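15 Jan 2018

Too hot to garden, too hot to walk anywhere, so today was a computer day. I've been putting off the old Dell tower for ages and I finally ran out of excuses. My own desktop at home is nearly the same sort of thing (a bit older, a lot dustier) and I wanted to learn my way around the inside of one before I let myself loose on the machine that has all my photos on it. I've already lost one lot of holiday snaps in my life and I'm not keen to do it again.

Caught the early bus in to Eltstead with a sandwich, a frozen water bottle and the notebook with the green cover. The air con was going by the time I got there, bless it. I could have stayed all day just for that.

First thing I do with any computer is read the labels. I know that's a funny thing to enjoy but I do! Everybody wants to get straight to the exciting bits, and I'm there with my glasses pushed up trying to read the tiny writing on the power supply. This one has the whole collection, all those little approval symbols from every country under the sun, and the boxed 80 badge that means it's one of the efficient ones. My machine at home has no badge at all, which probably explains the power bill.

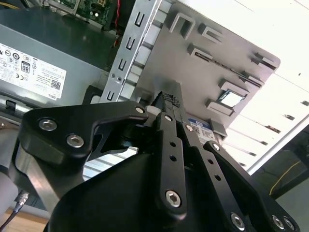 The power supply label, with the Dell name printed sideways and the 80 badge in among all the small print.

I copied a few things off into the notebook in my terrible handwriting. I always think I'll remember and then I get home and I've remembered nothing except what I had for lunch. (Egg and lettuce. A bit warm by then.)

What surprised me when I first started poking about in these is how much of a computer is just metal and air. You expect it to be crammed full, like a radio, and instead there are brackets and rails and slots and big gaps with a wire wandering through. The power supply is the lump in the corner, the board is the green bit, the drives live at the other end, and the wires go between them all in a way that looks like somebody's knitting. Once you know that much you're halfway there, or that's what I tell myself.

Lying the tower down on its side makes such a difference. I used to do mine standing up under the desk, on my knees with a torch in my teeth, and it's a wonder I never dropped a screw somewhere fatal. On its side on a proper table at a decent height you can see the lot, and things stay where you put them. My knees are very grateful. I've decided the kitchen table is getting cleared for mine and that's that, we can eat on our laps for a night or two.

The part I was most interested in was the hard drive, because that's the job I'll be doing at home. In these it sits in a blue plastic caddy and the whole thing goes down into the metal bay as one piece. I love a caddy. My old one before this had four screws holding the drive in, and one of them was always round the back where no human hand could reach it, and I said some words over that screw that I won't write down here.
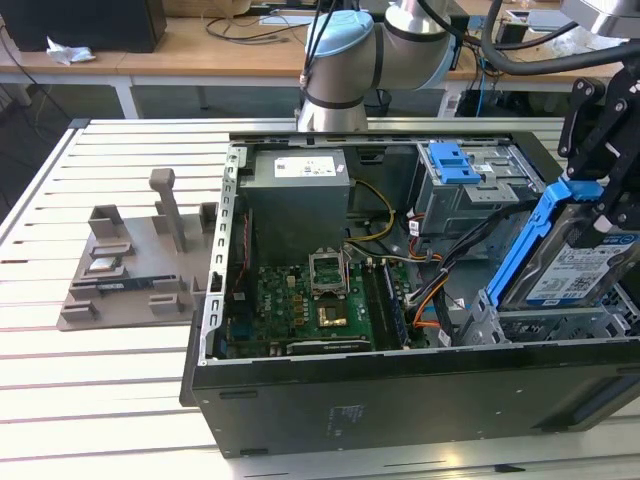
Hard drive in its blue caddy, over the empty bay. The CPU socket is empty too, with its bracket up.

I had a good long look at that CPU socket. It always gives me the heebie-jeebies seeing one open. I know the rule, don't touch, don't breathe on it, don't even think about it with a biscuit in your hand, and I kept well back. There's a gold-coloured square on the board just near it that I couldn't put a name to, so that's gone in the notebook with a question mark. There are a lot of question marks in that notebook.

Two long black memory slots as well, side by side. I do know memory! I put more in my own computer last March and it was the proudest I've been in years, never mind that it took two goes and I had it the wrong way round the first time. It only clicks if the notch lines up. I should have that embroidered on a cushion.

Stopped for a cuppa and had a look at prices on my phone. Covus has a drive that would suit mine, 2000 gigs, which is more than I could fill if I took a photo of every meal for the rest of my life. Then I looked at Pemel, who wanted 430 dollars for a whole refurbished tower with the drive already in it, and for a minute I was very tempted to forget all about doing it myself. But then what would I do with the old one? It would go in the hall cupboard with the other old one, and I've promised there'll be no more of that. So just the drive, and maybe not until the next pay goes in.

Went back to it after tea and had a proper think about the cables, seeing they're what always trips me up. There are two that matter for a drive. The power one is the wide flat plug with the red, yellow and orange wires coming off it, and the data one is the thin one, bright blue in this tower, which I wish they all were. Mine at home are both black. Who does that? I'm going to put a bit of coloured tape on each one before I unplug anything, red for power and blue for data, and take a photo with my phone at every step, including the steps that seem too silly to photograph.

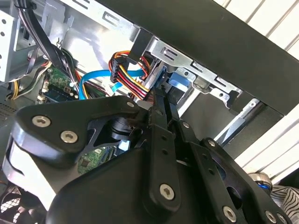
The other thing I've learned is to get the cables out of the way before the drive goes anywhere near the bay. I trapped one once, on the old old computer, and spent a whole evening convinced I'd bought a dud when all it was was a plug pulled half out. I was on the phone to the shop and everything. They were very nice about it.

So the list for home, copied out here so I can't lose it: clear the kitchen table, find the good screwdriver (not the one from the cracker), back up the photos twice, tape on the cables, then open it up. And a dish for the screws. I've got one of those little Vukadinović dishes with the chip in the rim that's no use for anything else, it can have a second career.

Caught the bus home with the notebook and no water left. It was still boiling when I got off and the tomatoes had all flopped over, poor things, so I gave them a drink before I even took my shoes off. Leftover pasta for tea, fan on high. I had a peep at the back of my own computer before I sat down to write this and there is so much fluff in the vents I could stuff a pillow with it. Need to buy a can of that squirty air. Bread and milk as well.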